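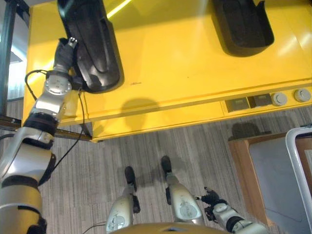

Left hand in contact with the edge of a moulded part, right arm lowered.

Setting Up a Part-Handling Task with the Grallum Service Package

Home | Products | Service Packages | Guides | Downloads | Contact

This guide is intended for customers who have taken the Grallum service package for two-legged robots and who wish to prepare a first handling task on moulded plastic parts. It covers the positioning of the robot at the table, the teaching of the first contact, and the checks to be completed before the task is released for regular use. It does not cover unpacking or the charging of batteries, both of which are described in the Brakum controller handbook.

What the package includes

The package consists of the Brakum controller, a licence for the Cheon task editor, and one day of instruction at the customer's premises or at the Brillcombe training centre. Robots, hands and tables are supplied separately. Customers who already own a suitable robot should send its model details to the Brillcombe office before placing an order, so that compatibility can be confirmed in writing.

Before you begin

Read the risk assessment for your site and make sure that every person taking part knows where the stop control is. The robot should be standing, with both feet flat on the floor, and the controller should show a steady green light. Carpet is acceptable provided that it is firmly fixed and free of loose edges.

Select parts of the kind that will be handled in normal use. Hollow, curved parts are well suited to a first task, as the rim gives the fingers a clear place to make contact. Two parts are sufficient. Set one near the front edge of the table and the other towards the back, leaving clear space between them.

Positioning the robot

1. Walk the robot to the table using the hand controller. Stop when the toes point towards the table and the body is clear of the front edge.

2. Select Stance in the Cheon editor and press Hold. Wait for the message "Stance held" before continuing.

3. Lower the arm that will not be used. It should hang at the robot's side with the hand pointing to the floor.

4. Check the cables on the working arm. A cable that hangs in a loop from the wrist must be free to move through the whole reach of the arm. Move the arm slowly to its furthest point and back, and watch the loop throughout. If the cable catches on the table edge, re-route it and repeat the check.

5. Where the table has its own knobs or switches on the front edge, plan the path of the arm so that it does not pass across them.

Teaching the first contact

1. Open a new task and enter a name. Names may contain up to 20 characters.

2. Choose the working arm and set the speed to level 3. Higher levels should not be used during teaching.

3. Guide the hand to a point just above the rim of the nearer part and press Mark.

4. Lower the hand until the fingertip touches the rim, then press Mark again. The editor records this second point as the contact point.

5. Set the contact force to Low. Glossy table tops offer little grip, and a light part may slide when it is pressed. If the part moves, reduce the approach speed before making any change to the force.

6. Play back the task once with the part removed, and once with the part in place.

Strong overhead lighting may produce bright reflections on a polished surface. The Cheon editor has a setting named Glare Reduction, found under Vision, which should be switched on in such rooms. The parts must be found again after this setting is changed.

Checks before release

Run the complete task six times without altering any setting. Record each run on the form supplied with the package, including any in which the part shifted or the hand missed the rim. Should any run fail, return to the teaching stage and mark the contact point afresh.

The controller stores up to 200 tasks. Older tasks may be exported from the File menu and removed.

Further instruction

Additional training days may be booked at Brillcombe. The next course on two-handed tasks will be held in February, and customers holding a current service package are given priority.

Guide last revised: Tuesday, October 29, 2019

Contact the Service Desk | © 2019 Grallum. All rights reserved. | Back to top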